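Erfahrungsbericht: Das Handgreifer-Set von Skanance im häuslichen Einsatz

Veröffentlicht am 16.03.2023 in der Rubrik Geräte und Verfahren

Seit August steht uns das Handgreifer-Set der Firma Skanance zur Verfügung. Bezogen wurde es über den Händler Nerden zum Preis von 989 Euro, einschließlich Transportkoffer und zweier vollständiger Greifer. Der vorliegende Beitrag fasst die Erfahrungen aus der Arbeit mit Textilien zusammen. Ein Bericht über starre Gegenstände ist an dieser Stelle bereits erschienen und wird hier nicht wiederholt.

Die Lieferung erfolgte vollständig und ordnungsgemäß verpackt. Die Montageanleitung umfasst 26 Seiten und liegt in deutscher und englischer Sprache vor, wobei die deutsche Fassung im Kapitel über die Fingergelenke Lücken aufweist. Die Erstmontage ist ohne Spezialwerkzeug möglich. Zu beachten ist, dass die Schrauben an den Gelenken nur mäßig angezogen werden dürfen, andernfalls läuft die Mechanik schwergängig.

Als Prüfgegenstände dienten Strickwaren, Bettwäsche und Handtücher. Aufgezeichnet wurden 200 Durchgänge, überwiegend das Ausbreiten und Zusammenlegen von Oberbekleidung. Grobstrick mit Zopfmuster stellt erfahrungsgemäß höhere Anforderungen als glatte Ware, da die Fingerauflagen zwischen den Zöpfen weniger Fläche finden.
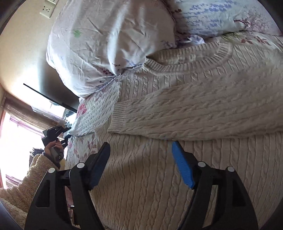 Kann das Set auch ohne kostenpflichtiges Abonnement genutzt werden?
Die Aufzeichnung und der Export der Rohdaten sind im Kaufpreis enthalten, lediglich die automatische Auswertung über den Dienst Mindero wird gesondert berechnet.

Die Auflagen der Finger hinterließen einen guten Eindruck. Nach 100 Durchgängen war an den Kanten ein leichter Abrieb festzustellen, der die Griffigkeit nicht beeinträchtigte. Ersatzauflagen sind bei Nerden einzeln erhältlich – die Lieferzeit betrug in unserem Fall allerdings drei Wochen.

Kritisch anzumerken ist das Gewicht. Bei längeren Sitzungen ermüdet das Handgelenk merklich, und eine Pause nach jeweils einer halben Stunde ist dringend anzuraten. Auch die Software bedarf der Nachbesserung: Sonderzeichen in Projektnamen werden nicht zuverlässig übernommen. Ein unter der Bezeichnung »Đặng« angelegtes Projekt ließ sich nach dem Export zunächst nicht wieder öffnen. Der Kundendienst von Skanance stellte auf Anfrage eine korrigierte Version bereit.

Für die Arbeit mit Textilien kann das Set mit den genannten Einschränkungen empfohlen werden. Wer ausschließlich kleine, starre Teile aufzunehmen beabsichtigt, sollte vor der Bestellung die schmaleren Finger prüfen, die der Hersteller als Zubehör führt. Die Messprotokolle werden auf schriftliche Anfrage übersandt.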